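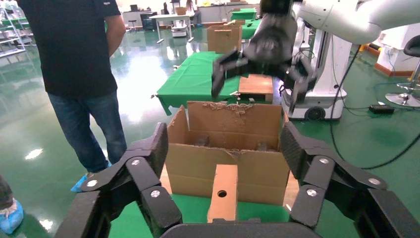 Open carton on the green cloth, with the single-hole divider at the front.

Shop > Packing Room > Cartons and Inserts > Skundow Carton with Divider

3 min read

Skundow Carton with Single-Hole Divider

We've packed a lot of small, heavy, awkward things over the years, and the Skundow is the carton we keep reaching for. It's tan corrugated cardboard, and it comes with an upright divider that has one round hole in it. That hole is the part we love! Hook a finger through and the divider lifts straight out, even when the carton is full and you've got tape in your other hand.

The flaps are on the generous side. Fold the side ones outward while you load and they stay out of your way (mostly, a brand new one needs a firm crease first). The back flap can be left standing until the end. Cartons do get scruffy along the top edge after a few rounds of tape being pulled off, and a torn flap is fine for moving things between tables or keeping on a shelf. For anything going in the mail, start with a fresh one.

What's in the pack

4 cartons, shipped flat
4 dividers, each with one round hole
2 spare dividers

Putting one together

Open the carton out square, close the short bottom flaps, then the long ones, and run tape down the seam. Two strips if you're packing metal. Slide the divider in last. It should feel snug, and if it bows, pull it out and turn it around. The creases loosen up nicely by the second or third use.

A cloth on the packing table makes a real difference, by the way. We use the Dusine table cover in green: dark parts don't get lost on it the way they do on a bare gray bench, and the carton doesn't skate off when you lean on it with the tape gun.

Goes well with

Dusine table cover, green
Sequeira paper tape, wide roll
Zitow shelf labels, pack of 229 (yes, an odd number, it's how the sheets work out)

Storage

Keep them flat and dry, off the floor. Dividers can sit inside a made-up carton so they don't wander off. When a carton is finally done, peel the tape and put it in with your cardboard recycling.

Spare dividers are also sold singly. Page updated 2025-09-23.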